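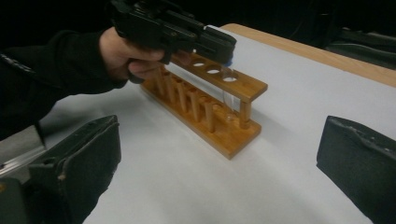
Home | Issues | Tech Corner | Subscribe

I finally gave in and bought an e-ink tablet, after two years of telling everyone at Brurgate that paper was fine. Paper is fine! But I had 58 student lab reports to mark in September, and my bag strap had already snapped once, so something had to change.

What I like most is how dull it is. No mail, no pop-ups, no little red dots — just the report and my pen. I read faster on it than on my laptop (my eyes certainly feel better by evening) and my handwriting comes out as bad as ever, so the students feel right at home.

The syncing is less fun. Our school drive and the tablet don't talk to each other, so I export everything as a PDF and drag it over by cable. Jucélia Meireles at Kumville has hers set up to send files straight to a shared folder, and she's promised to write out the steps for us. I'll put them in the next issue.

Battery life has been great — I charge it when I remember, and I don't remember often. The case that came with it is awful, though, and I'm still hunting for a better one. If you've found one with a proper pen loop, please write and tell me where you got it.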